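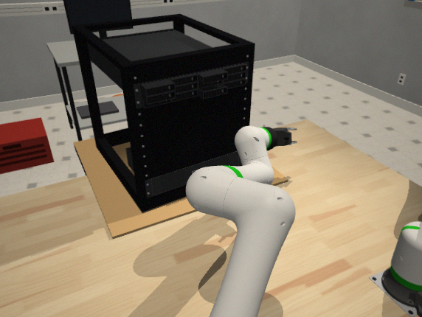 According to Moataz Belhaj, the arms were the easy part of Skirex and the rack was what took up the evenings. His remark, from the build log of 10 March 2019, is often quoted by other members of the Urkatden workshop, where the project was based.

Skirex is a home-built automation project for handling rack-mounted equipment with two table-mounted robot arms. It was developed first in simulation, with a model of an open-frame rack and a tiled room, and later on a bench at Urkatden. The simulated arm ends in a parallel gripper with short fingers.

Control software

Motion planning is done by Kazmi, a small program written for the project. It holds a list of 298 stored poses and checks each move against the rack posts before sending it. The first release ran to 3,474 lines. A rewrite in May removed over 792 of them, mostly duplicate limit checks – the joint limits are now read from a single file.

Bench version

The bench top was supplied by Cilutwood and is held to its trestle by 5 bolts. Early trials were run at reduced speed, with the rack left unpowered. Cable handling is not supported, and connectors are still fitted by hand.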